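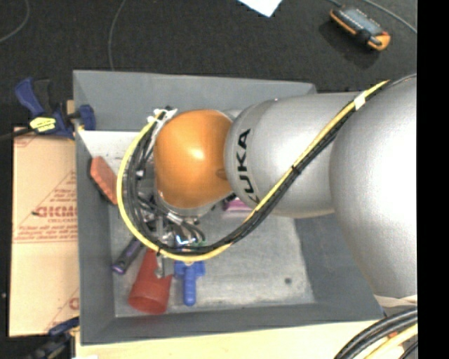 Fuad Wolde

Setting Up Your Kellesell Pour-Over Coffee Maker

Section 2: First use and first brew

Before you start, check that the glass carafe has no chips or cracks. Wash the carafe, the filter cone and the lid in warm, soapy water and rinse them well. The base can only be wiped with a damp cloth.

1. Set the base on a flat, dry counter, away from the edge.

2. Fill the tank with cold water to the 1000 ml line. Do not go over the line.

3. Put the empty cone on the carafe and slide both under the spout until they stop.

4. Plug in the cord and press Brew. Let the full tank run through with no coffee, then throw the water out. Do this 2 times.

Caution: Steam comes out of the vent at the back during brewing. Keep your hands and face away from it.

5. Fold the seam of a paper filter and press it into the cone. Rinse it with hot water and empty the carafe.

6. Add 50 g of medium-ground coffee and shake the cone gently to level it.

7. Refill the tank to the 1000 ml line and press Brew. The machine wets the grounds, waits, and then pours the rest.

8. When the light goes off, wait for the dripping to stop before you lift the cone.

Note: If the coffee tastes sour, grind a little finer. If it tastes bitter or the cone drains slowly, grind coarser. Change the grind first and leave the amount alone — it is easier to tell what made the difference.

Note: The Pruldale metal filter also fits this cone. Skip the rinse in step 5 and use a coarser grind. Expect some fine sediment in the cup.

Caution: Never set a hot carafe on a wet or cold surface. The glass can break.

Descaling

Descale after every 100 brews, or sooner if your water is hard. Directions are in Section 4. Do not run vinegar through the machine with a filter in the cone.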